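So the Sokeo June update is out and we've got another three pages of lore about the Tapia siege. I've read it twice. I have doubts.
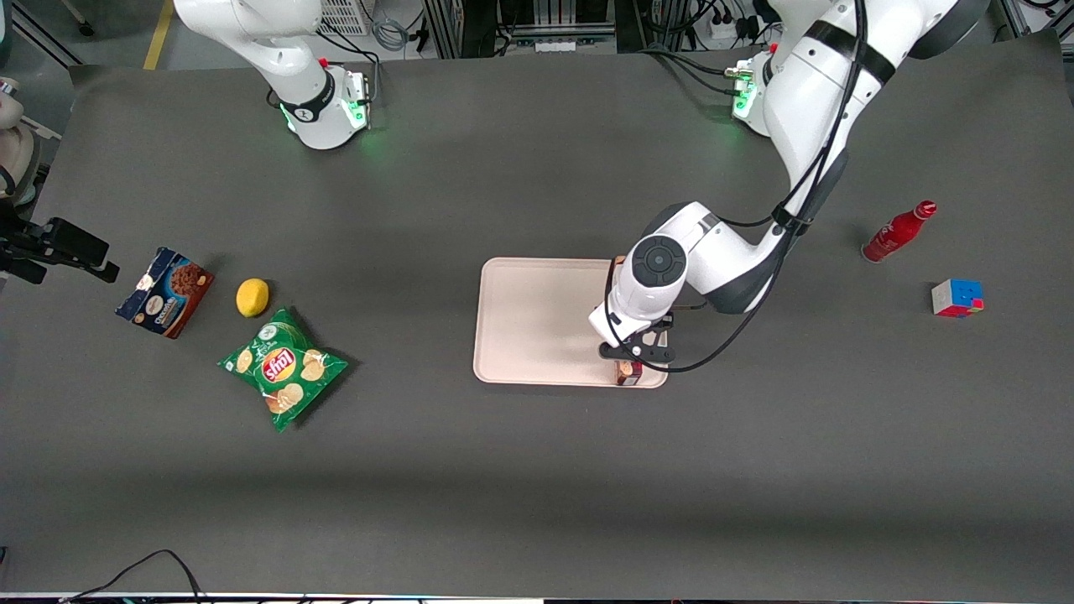 2/ The old codex says Cokurik fell before the siege. The new text has its garrison marching to relieve the city. Both can't be right, and "unreliable narrator" is getting a lot of work lately.

3/ Quang Quách reckons it's a deliberate hint that the codex was forged. Maybe. I thought the same about the Ruma letters, and those got quietly edited in a patch.

4/ Also, the relief force covers 40 leagues in 5 days, in winter, with carts. Has anyone on the writing team pushed a cart?

5/ Jianhua Zhong pointed out to me that the Ruma map was redrawn in chapter 16, so the distances may have changed. Fair enough. Then put the new map in the game, not in a paid art book.

6/ I do like the gatekeeper's diary. Nearly all of it is about onions and it tells you more about the siege than the generals do.

7/ Still not buying the map pack. Ask me again when someone explains Cokurik.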